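Balley starts separate paper collection

Print | E-mail
Mar 11, 2018

The town of Balley will collect paper and drink cartons separately from household rubbish, the council decided on Thursday. The new service will reach 1294 homes in the first stage.

Cartons were a difficult point in the talks. Many residents put them with paper, but the sorting firm Clurkar wants them in their own bag, empty and pressed flat. 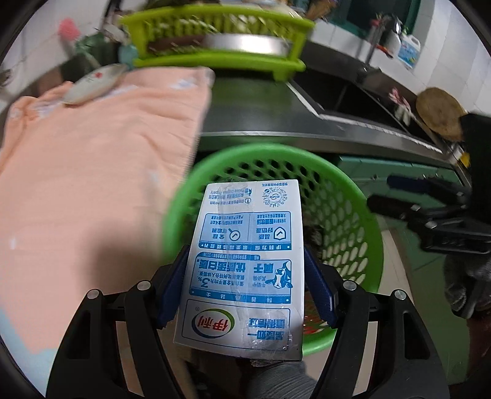
Two collections a month

Lorries will come every second week, starting in the streets near Lenihan Park. A trial in January took in 419 bags, and 10 of them were sent back for wrong contents.

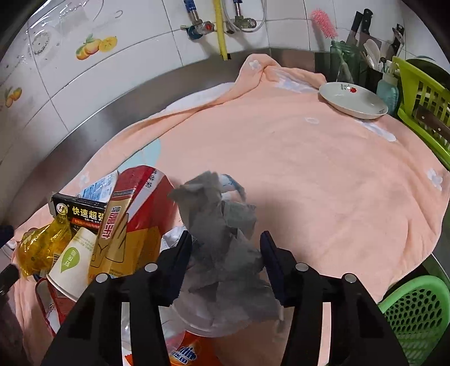

Grażyna Sowa, who leads the waste office, said the price of used paper is now too low to pay for the lorries, so the town will add 3000 euros from its reserve. She also asked people to be strict at home. Crumpled grey tissue or paper torn into pieces, and clear plastic containers, should not go in the paper bag. Newspapers, letters and clean cardboard are welcome.

Weronika Sikora, a shop owner in Wetari Street, supports the plan but would like larger bags for businesses. The council will discuss her request at its next meeting.

Share (10) | Comments (3)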